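Week two of teaching the arm at the Mornville lab. We steer it by remote control and it records every move. The goal this time is plain pushing: slide a block to a spot, then back off.

Each run lasts 18 seconds. I keep the rod tip low and slow down before contact. If I rush, the learned version rushes too.

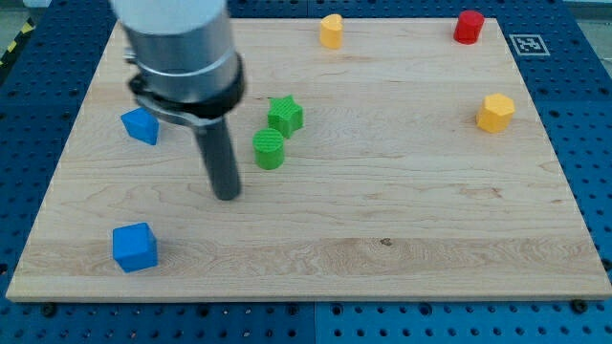

Ailbhe Fitzgerald wants to know if guiding the arm by hand would be quicker than the remote. She tried both on an older arm and got cleaner paths by hand.

By hand is quicker for big moves, Ailbhe. For small pushes my grip adds force the motors never log, so I stay on the remote.

We have 700 runs saved and need 2,000. Bad ones get deleted the same day.

Next up is pushing two blocks together. Starting over on the speed limits first.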